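Apr 10, 2019 - gripper comparison, Skevano pads vs. the old Firus set

Same arm, same bin of toys, controller speed at 60 percent. Picks go into the yellow, blue and pink boxes.

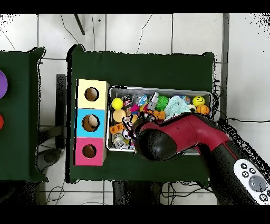

Firus pads first, 26 tries. Hard balls fine. Cloth bunches up and drags its neighbors along.

Swapped to Skevano, re-zeroed, grip force back to default.
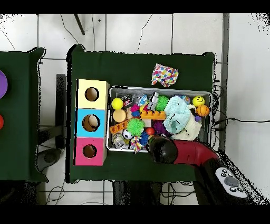

Gripper over the lower right part of the bin, spiky balls to its left.

Closing time came out at 325 ms - slower than I wanted.

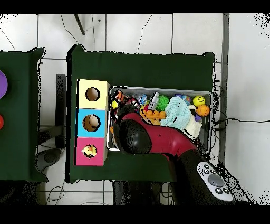

Still need to log the soft items separately. Repeat with Wallura controller in June.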